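I grew up in a house with a front room where children weren't allowed to sit. It had a cream couch, a lamp shaped like a pineapple, and a carpet my mother vacuumed into stripes. We walked past it on our way to the den, where the real furniture lived and where you could eat a bowl of cereal without getting a lecture. So when I finally got a place of my own, a squat brick thing on the east side of Villanueva, I swore I'd never own a room I was scared of.

Reader, I owned one within a year.

I'm telling you this because I've spent most of the summer asking people about their living rooms, and it's made me a terrible dinner guest. I want to know where the TV went before it went over the fireplace. I want to know who gets the corner seat. (Somebody always gets the corner seat, and they always say they don't.) And I've become a little obsessed with the sectional, that enormous bent couch that has taken over American homes and doesn't seem to be leaving.
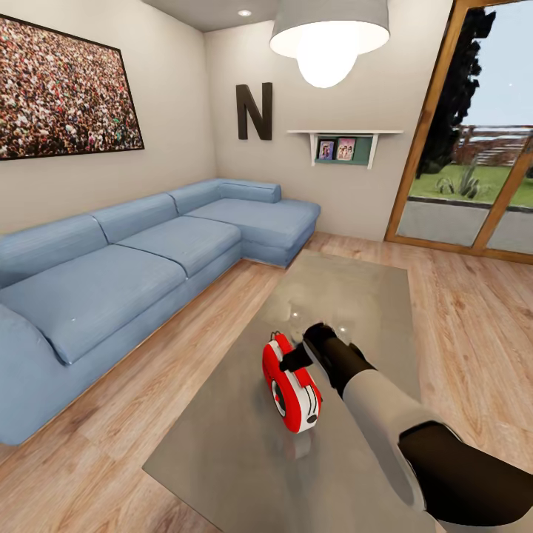
*Light blue, L-shaped, and big enough to claim two walls.*

## The couch that ate the room

My first sectional came from a shop called Flirna, out past the ring road, in a showroom so huge that everything in it looked like doll furniture. I measured nothing. I sat down, I put my feet up, I thought about movie nights, and I handed over my card. When it arrived in August the two delivery guys stood it on end in my hallway and we all looked at it for a while. They took the front door off. Then they took the inside door off. One of those doors has never closed right again.

Once it was in, though — oh, I loved it. I still do! The thing about a sectional is that it lets people sit at an angle to each other, and that changes how they talk. On a straight couch you're in a row, like people waiting for a bus. Around a corner you can see a face. My sister and I had our first proper conversation in years with our feet pointing at the same cushion.

The trouble is what it does to everything else. You can't shove a sectional over a few inches to see how it feels. Your rug is suddenly too small, your side tables have nowhere to go, and the coffee table becomes the only flat surface anyone can reach. Mine filled up with mugs, mail, and nail clippers inside a week.

## In defense of glass

I went with glass for the table, and I know people have strong feelings about that. A reader in Perilville wrote to me last spring to say glass tables are for dentists. Fine. But in a room where the couch is the size of a rowboat, a see-through top is a kindness, and I'd buy the same one tomorrow.

You do have to wipe it. I wipe mine at 9 at night with an old T-shirt and a splash of vinegar in water, and by breakfast it has fingerprints on it again, and I live alone. I've decided not to look into that.

What I won't do is a tray. Every decorating column tells you to put a tray on your coffee table, with a candle and a stack of books nobody's opened. A tray is just a smaller table for things to get lost on.

## Down on the floor

My carpet was the next thing to go. I pulled up one corner by the radiator on a rainy afternoon, purely to be nosy, and found it had been glued. It took me 14 evenings, a scraper, and a playlist I can't listen to anymore.

I'd budgeted for real oak until I got the quote, and then I sat in the car for a bit. Laminate it was. I picked mine out of 51 samples, which I'd laid along the hallway and walked over in socks, boots, and bare feet, like a very boring fashion show. The one I chose is a honey color, and I ran it on the diagonal, against all advice, and wasted a good pile of planks on the cuts.

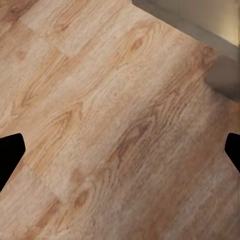 ## What I'd tell my younger self

Measure the hallway first, and then the turn at the end of it. Tape the shape of the couch on the floor and leave the tape there for a few days while you carry laundry around it. I did this for a friend's apartment in Zestelgate last month and we knocked a whole section off her order before supper.

Spend the money on the seat cushions. And keep one chair that has nothing to do with the rest of the room. Mine cost 100 dollars at a yard sale, it's an ugly mustard green, and every single person who visits heads straight for it and leaves the big couch to me.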